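Hutuma hand gripper, two-finger - 3 out of 5
Reviewed by Nayeli Cuervo, 2022-08-24

Good grip on small stuff, and the ribbed pads are the best I've used. The trouble is the left finger. After 31 days it started sticking half open, and on day 34 it let go with no warning - twice. Support sent a new spring in July. Same fault.

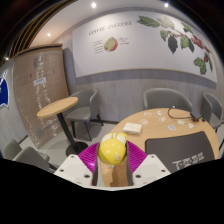
Glossy yellow piece held between the magenta pads.

I would not use it over anything breakable. Returned for a refund.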